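Room inspection checklist, Culthorpe House, back bedroom
Inspected by: Grímur Vigfúsdóttir
Date: 07/01/2021

1. Floor, trip hazards - PASS, with a sigh
Concrete. Can't burn, can't fray, no kinder to a dropped mug than it was in December. Box on the floor with a plastic bag on top: find it a home.

2. Curtains - PASS
White, pleated. They don't quite meet, so the morning gets in whether invited or not.

3. Top of cabinet - COMMENT
Flask, small bottle, packets, a tin lid. Anything in glass goes at the back. I have written this on 9 previous sheets and look forward to writing it on the next.

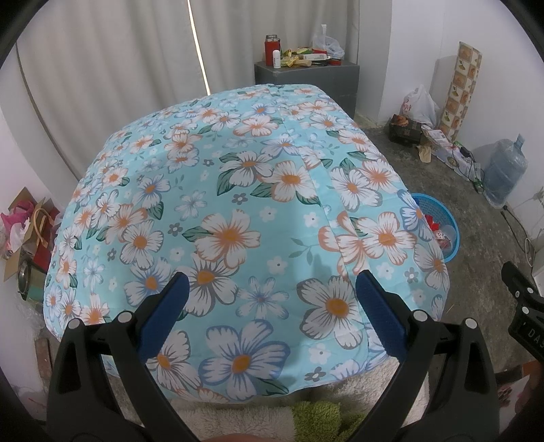
4. Leaning items - FAIL
The tall checkered board with the food pictures is propped against the wall. Fix it or lay it flat. I don't want to fill out an incident form that says "struck by lunch".

5. Bedding and covers - PASS
Floral cover to be kept clear of the heater at all times. The Rurska heater manual says one metre. Gunnlaugsson says half that, but Gunnlaugsson also dries socks on it.

6. Waste - PASS
Blue plastic basket, upright on the floor. Empty it before it becomes a colour study. 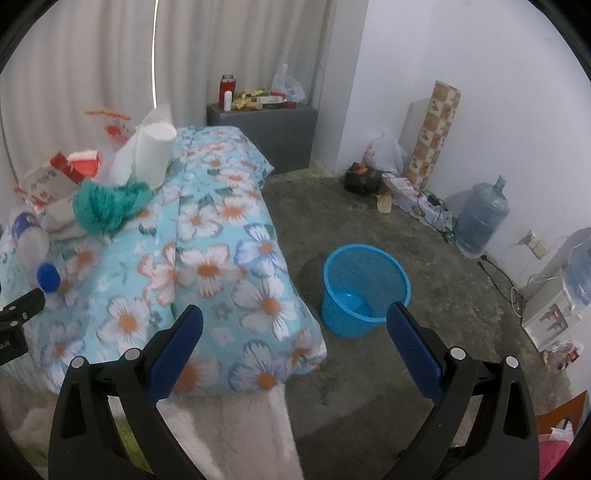
7. Loose plastic and paper - COMMENT
Wrapping and paper rolls come off the cover before anyone sleeps there. Five minutes' work, tops.

8. Smoke alarm - PASS
Loud. Dimoson next door agrees.

Follow-up on item 4 within 9 days.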